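Giving up the big weekly shop

12/4/21

I've stopped doing one big shop a week. For years I drove to the Flarkum on the ring road, filled a trolley and spent the evening finding room for it all. Half the salad went in the bin. In the first week of the year I wrote down everything we threw out and it came to two bags of leaves, most of a loaf and a tub of hummus nobody had opened.

Now I walk to the shops when we need something. It's 1448 steps to the greengrocer according to my phone, and slightly more coming back because I cross at the lights. I take one bag. If it doesn't fit in the bag I don't buy it.

The money has been the surprise. I set aside £32 for the week's extras and last week I had a bit left over. Javen, the small shop by the station, is dearer for tins and washing powder, so I still get those delivered once a month. Fruit and veg are cheaper on foot, mostly because I buy four carrots when I want four carrots.

It has made cooking less organised. I used to have a meal plan stuck to the fridge — pasta, fish, something with mince — and now I decide at lunchtime. There are more omelettes than there were. I've also used up a lot of jars from the back of the cupboard, including a chutney from Plindudach we bought on holiday and forgot.

The one thing we never seem to run down is ketchup. It goes on eggs, chips, cheese on toast and, in this house, rice.
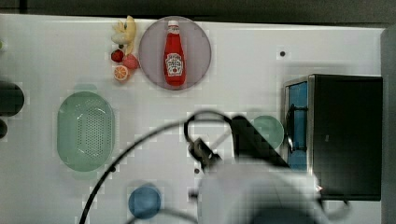

Ketchup, plated.

I'll keep going like this until the end of May and then add up the receipts. The delivery is due on the 29th and I still need to put bin bags on the list.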